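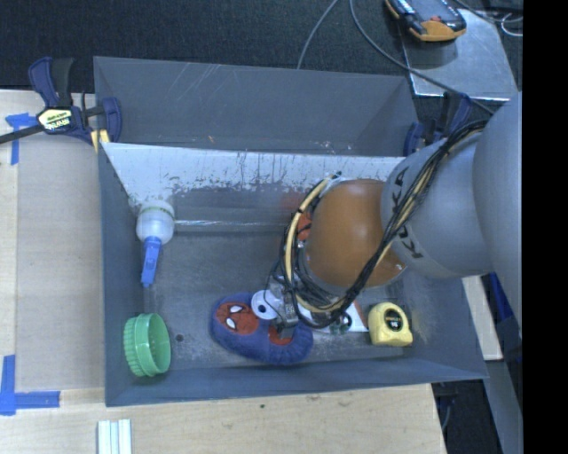
*Par la rédaction de Mallmont — banc d'essai audio, mis à jour en juin*

# Casetti Brilido : un ampli casque de bureau sobre, avec un réglage de gain mal pensé

Le Brilido est le premier convertisseur-amplificateur de bureau de Casetti, marque jusqu'ici cantonnée aux préamplis phono. Boîtier en aluminium extrudé, alimentation externe, deux entrées numériques, une sortie casque symétrique et une asymétrique. L'appareil testé est un modèle de série, acheté au détail, micrologiciel d'origine puis mise à jour disponible en juin. Les mesures et les écoutes rapportées ci-dessous concernent la version mise à jour, sauf mention contraire.

## Présentation et connectique

La face avant porte un potentiomètre, un sélecteur d'entrée à impulsion, une prise jack 6,35 mm et une prise 4,4 mm. Pas d'écran : cinq diodes indiquent l'entrée active et la famille de fréquence d'échantillonnage (44,1 ou 48 kHz et leurs multiples, sans distinction entre eux). C'est peu. Pour savoir si un fichier à 192 kHz est lu à sa fréquence native, il faut passer par le système d'exploitation.

À l'arrière : USB-C pour les données, S/PDIF coaxial, sortie ligne RCA et connecteur d'alimentation coaxial 12 V. Pas d'entrée optique. L'USB n'alimente pas l'appareil, même partiellement, et l'ordinateur ne le détecte pas tant que le bloc secteur n'est pas branché. Le câble USB fourni mesure 60 cm, longueur insuffisante dès que l'unité centrale est posée au sol.

Le commutateur de gain se trouve lui aussi à l'arrière, entre le coaxial et la sortie ligne. Il est petit, encastré, et s'actionne à la pointe d'un stylo. Sur un appareil destiné à recevoir tour à tour des intra-auriculaires et des casques de 300 ohms, l'emplacement est difficile à défendre. Le changement de gain se fait en outre sans coupure temporaire du signal : passer en position haute avec un casque sensible branché produit un saut de niveau immédiat de 12 dB.

La finition est correcte. Les arêtes sont cassées, les vis affleurent, le capot ne vibre pas. Les quatre patins adhésifs tiennent mal : deux se sont décollés à la première semaine, sous l'effet de la chaleur du châssis selon toute vraisemblance.

## Mise en service

Sous Linux et macOS, l'appareil est reconnu sans pilote. Sous Windows, le mode générique suffit pour le PCM ; le pilote Casetti ajoute l'ASIO et un panneau de réglage de la mémoire tampon. L'installation demande un redémarrage. La désinstallation laisse en place un service d'arrière-plan qu'il faut retirer à la main.

La mise à jour du micrologiciel s'effectue uniquement sous Windows. La procédure :

1. débrancher tout casque et la sortie ligne ;
2. maintenir le sélecteur d'entrée enfoncé à la mise sous tension ;
3. lancer l'utilitaire, attendre l'extinction des cinq diodes ;
4. couper l'alimentation, patienter, rallumer.

Elle corrige un claquement audible au changement de fréquence d'échantillonnage. Avec le micrologiciel d'origine, ce claquement survenait à chaque passage entre un morceau à 44,1 kHz et un autre à 96 kHz. Il a disparu en USB. Il subsiste, très atténué, sur l'entrée coaxiale.

## Mesures

Les relevés ont été faits sur la sortie 6,35 mm, gain bas, charge de 32 ohms, signal de 1 kHz, sauf indication.

| Paramètre | Sortie 6,35 mm | Sortie 4,4 mm |
|---|---|---|
| Tension maximale, gain haut, 300 ohms | 4,1 V | 8,0 V |
| Impédance de sortie | 0,4 ohm | 0,9 ohm |
| Puissance maximale, gain haut, 32 ohms | 410 mW | 726 mW |
| Écart entre canaux, volume à mi-course | 0,2 dB | 0,2 dB |
| Écart entre canaux, bas de course | 2,1 dB | 2,3 dB |

La réponse en fréquence est plate de 20 Hz à 20 kHz, avec une atténuation de 0,3 dB à l'extrémité haute. Le filtre de reconstruction est à phase linéaire et n'est pas modifiable. La puissance en symétrique n'atteint pas le double de la valeur asymétrique, ce qui indique une limitation en courant de l'alimentation ou de l'étage final. Aucune incidence pratique avec les casques testés.

L'écart entre canaux en bas de course pose davantage de problèmes. Le potentiomètre est analogique, et le premier huitième de sa rotation n'est pas exploitable avec des intra-auriculaires sensibles : l'image se décale nettement à gauche. Il faut alors baisser le niveau côté logiciel de 10 à 15 dB et remonter le bouton. Un atténuateur à relais ou une commande numérique de volume aurait réglé la question, à un coût sans doute supérieur.

Le bruit de fond est inaudible en gain bas avec tous les transducteurs essayés. En gain haut, un souffle léger apparaît avec les intra-auriculaires, sans aucune variation liée à l'activité de l'ordinateur. L'isolation de l'entrée USB est donc efficace.

## Écoute

Trois charges ont été employées : un casque ouvert de 300 ohms, un casque planaire de 32 ohms et une paire d'intra-auriculaires à armatures.

Avec le 300 ohms, le gain haut est nécessaire pour le répertoire symphonique enregistré à bas niveau. Le potentiomètre se place alors entre la mi-course et les deux tiers. Le grave est tenu, sans renflement, et les tutti ne se durcissent pas. La différence entre sorties symétrique et asymétrique se réduit, à niveau égalisé, à rien que nous ayons pu identifier de façon répétable.

Le planaire est le meilleur partenaire du Brilido. La réserve de courant suffit largement, le gain bas aussi. Sur des prises de contrebasse solo, l'attaque reste lisible à fort volume.

Les intra-auriculaires mettent en évidence le défaut de potentiomètre décrit plus haut. Une fois le niveau abaissé à la source, le résultat est propre. L'impédance de sortie de la prise 6,35 mm est assez basse pour ne pas altérer la réponse des modèles multivoies ; sur la 4,4 mm, un écart de quelques dixièmes de décibel est mesurable dans l'aigu.

## Température et usage prolongé

Le châssis chauffe. Après trois heures de fonctionnement, le capot atteint 46 °C dans une pièce à 22 °C. La valeur est stable ensuite. Il n'y a pas de mise en veille automatique, ni d'interrupteur : l'arrêt se fait par un appui long sur le sélecteur, qui laisse une consommation résiduelle de 1,3 W. Ne pas empiler d'autre appareil dessus.

Le sélecteur d'entrée mémorise la dernière position après une coupure de courant. Le volume, analogique, reste évidemment où il était.

## Face au Darwish

Le concurrent direct est le convertisseur-ampli de Darwish, vendu à un tarif voisin. Il offre une entrée optique, un gain commutable en façade et un volume numérique sans déséquilibre. Il délivre en revanche moins de puissance, n'a pas de sortie symétrique et laisse passer un léger sifflement en USB avec certains ordinateurs portables. Pour des intra-auriculaires, le Darwish est préférable malgré ce dernier point. Pour un planaire ou un casque à haute impédance, le Casetti prend l'avantage.

## Bilan

**Points positifs**

- Impédance de sortie très basse en 6,35 mm
- Entrée USB bien isolée
- Puissance suffisante pour tous les casques testés

**Points négatifs**

- Commutateur de gain à l'arrière, sans temporisation
- Déséquilibre entre canaux en bas de course
- Mise à jour possible sous Windows seulement
- Câble USB trop court, patins à recoller

Le Brilido est recommandé pour un poste fixe avec un casque unique de 32 ohms ou plus. L'appareil reste branché à la rédaction et cette page sera complétée si Casetti traite le claquement résiduel de l'entrée coaxiale.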